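Kitchen & Household > Dishwashing and Drying
Thread: Plate spacing in a plastic rack on a wood surface

tine_pitch
Posted 08/08/2019
Looking for opinions on loading order and rack placement. No dishwasher in this kitchen, and no drainboard either. The rack sits on a wood table and everything goes into it by hand.

The rack is gray plastic, rectangular, with upright tines and open side walls. The full set is 4 plates, 6 bowls and 6 cups, which is more than the rack takes in one load. Current procedure is plates first, standing, then bowls on their sides, then cups wherever there is a gap. The larger plates are where the procedure breaks down. Their rims are deep enough that two of them in adjacent slots touch at the top even when they are clear at the bottom.
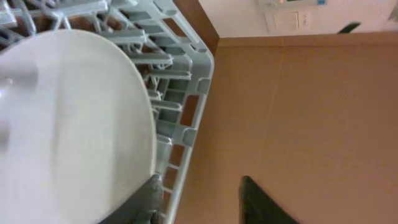
I have tried leaving one empty slot between plates. That fixes the contact but costs enough room that the bowls end up in a second load. Leaving two slots is out of the question.

Second issue is the table. The side walls are open, so water leaves the rack in every direction. I keep a folded towel under the long side at the moment and change it when it gets heavy. The finish has held up so far, but I would like a better arrangement before January, when the heating is on full and the wood moves.

Questions are as follows. Do you load plates facing the same way or back to back? And does anyone run a tray under a rack with open sides without the tray turning into a pond?

--

Goodall_6
Facing the same way, always. A plate with a deep rim leans. If they all lean in one direction the gap between them stays constant from bottom to top. Back to back you get one wide gap and one closed gap, and the closed one holds water by capillary action until you pull the plates apart.

For the tray: yes, but it needs a slope. I have a shallow one with a folded dishcloth under the back edge. Water runs to the front and I tip it out once per load. A level tray is a pond, as you say.

--

saltpan
Disagree on direction. Same way is fine for flat plates. With a deep rim I put the concave side toward the center of the rack, so the last plate on each end faces inward and drips into the rack and not past the wall. On an open-sided rack over wood that matters more than the gap.

Also, wash order should follow rack order. If plates go in first, wash plates first. Many people wash cups first out of habit (cleanest items, cleanest water) and then have to work the plates in around them.

--

tine_pitch
Cups first is how I was taught, and I have not managed to drop it entirely. Typical state of the table after a meal is below. I tend to start on the rack while there is still food out, and the cups and the bowl are in before I have dealt with the trash or the last plate.

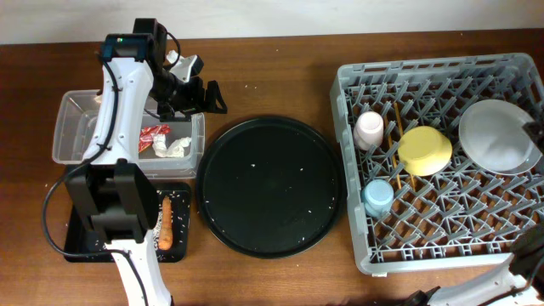
Table after a meal: bin at left, black plate still out, rack on the right with cups, yellow bowl and chopsticks.

The chopsticks are a separate problem. They go in diagonally because nothing else holds them, and then they are in the way of the bowl. There is no cutlery cup on this rack.

Noted on the slope. I will try the dishcloth method with the towel removed.

--

Goodall_6
Chopsticks should not be lying down in a rack. Stand them in a glass or a jar, thick end down, with something absorbent at the bottom. Wood that dries lying against plastic stays damp on the contact side and eventually gets a dark line. I threw out a set from Surdale for exactly that.

And the bowl should be farther over. A bowl on its side wants to roll toward whatever is next to it, so I put it against a wall of the rack, rim down at an angle.

--

saltpan
Thick end down is wrong. The thick end is the part you hold. Eating end up is fine in principle, but then the water runs down the full length and collects at the thick end, where the finish is usually worst. Lay them flat on a dry towel, not touching each other. It takes no room in the rack at all.

--

Goodall_6
They take room on the table instead, and he has a bin, a tray and a rack on it already. A jar has a footprint of nothing.

--

ventral_sink
Two points from somebody with the same kind of setup.

1. Scrape before anything. Crumbs that go into the wash water come back out on the next plate and dry there. A damp paper towel over a black plate takes off light crumbs in one pass, and then it goes in the bin with the wrappers.

2. Check plates against the light before they are racked. Specks on white glaze are easy to miss when the surface is wet. I look at each one at a low angle, rim first, then the shoulder where the flat part turns up. The shoulder is where the sponge skips.

I used to run a Milurard rack with removable tines. In theory you set the pitch yourself. In practice the tines worked loose and I went back to a fixed one. Mine has been in use since roughly 2000 and has lost one foot, replaced with a cork.

--

tine_pitch
Point 2 is fair. I had been assuming any marks left were in the glaze. I went over the white plates again with a thumbnail, at an angle under the light. Some marks lift and some do not. The ones that lift are mostly on the outer border, which tells me I am washing the middle and turning the plate too fast.

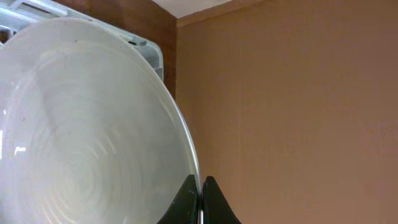 saltpan
Marks that do not lift could be pinholes in the glaze, and no amount of scrubbing changes those. Try baking soda paste once. If the mark is the same afterward, stop there. Repeated scouring will dull the surface and then it holds stains for real.

I would also slow down on the rinse. Hold the plate vertical, rinse from the top edge and let it run off before it goes in the slot. Half of your water-on-the-table problem is water that never needed to reach the rack.

--

ventral_sink
Seconding the vertical rinse. I count it as part of the rack time.

On the empty slot question, has anyone tried alternating large plate, small plate? The small one sits below the rim height of the large ones, so the tops never meet. No slots wasted.

--

Goodall_6
That works if you own small plates in the same number. Depends on the set. With Ralska side plates it fails, they are too thick at the foot for most tines.

--

tine_pitch
I have two saucers that might serve. Results with those and the sloped tray:

Alternating large plate and saucer: no contact at the top. The saucers dry slower than they did on their own, but the large plates are clear.

Sloped tray: works, with the cloth folded twice. Folded once, the water stayed in the middle. The towel is gone from under the long side.

Concave side toward the center: helps on the end plates. I do not see a difference on the inner ones.

Chopsticks are in a jar for now, thick end down. I will report back if the ends go dark.

--

saltpan
They will.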